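Ticket: Left gripper opens a little during teleop when the right arm is moved
Project: Vulia tabletop cell
Component: teleop / leader-follower link
Status: Resolved
Opened: Saturday, October 19, 2024

Summary

While recording demonstrations of the tray task, the left follower gripper opens by a small amount when the operator moves the right leader arm quickly. The left leader handle is not being touched when this happens. If the left gripper is holding a case at that moment, the case slips or drops back into the tray.

Setup

Two-arm cell, both followers bolted to the front rail. Leaders are the Ruvden pair on the bench next to it. Recording software is Gitix, September build. Control loop is set to 50 Hz on both arms. The task is the one on the Vanags list: small cases in and out of the teal tray, slim boxes lined up in front of it.

Steps to reproduce

1. Start teleop with both arms enabled.
2. Close the left gripper on a case and hold.
3. Swing the right leader from its rest position to the tray in one fast move.
4. Watch the left gripper position in the log.

Expected: left gripper stays closed.
Got: left gripper command jumps open for one or two cycles, then goes back. Seen in 10 of 50 recorded episodes.
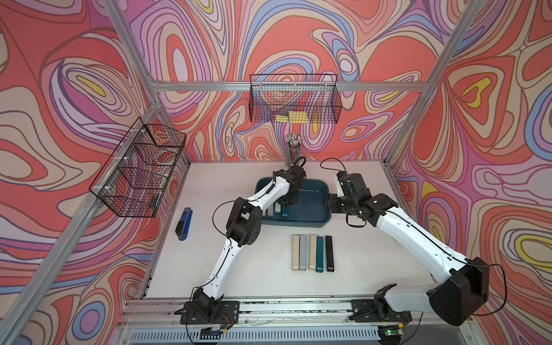 Tray task in the cell, left gripper over the small cases, right gripper at the right edge of the tray.

Log

Entry 1. Swapped the left and right leader USB ports. Fault stayed on the left gripper. Put them back.

Entry 2. Recalibrated the left gripper, full open and full close. No change.

Entry 3. Ran the left arm alone with the right arm disabled. Could not get the fault in roughly half an hour of trying. Enabled the right arm again and had it within a few minutes.

Entry 4. Compared the leader log with the follower log. The left leader reading is steady the whole time. The jump is only in the command sent to the follower, so the handle and its sensor are fine.

Entry 5. Found it. When a packet from the right leader arrives late, the mapper fills the missing slot with the default pose, and it does this for both arms instead of just the one that is late. The default pose has the grippers partly open. Joint moves are smoothed, so the arms barely show it – the gripper channel has no smoothing and follows straight away.

Fix

Mapper now holds the last good command for each arm separately. After 3 missed packets in a row it pauses teleop and beeps. Default pose is only used at startup.

Check

Recorded another 50 episodes with the same task and the same fast swings. No jumps in the left gripper command.

Still to do

Mark the 10 bad episodes so they stay out of training. Do not delete them, they are useful for testing the mapper. The right gripper was not checked for the same fault in older recordings. Open a new ticket if it shows up there.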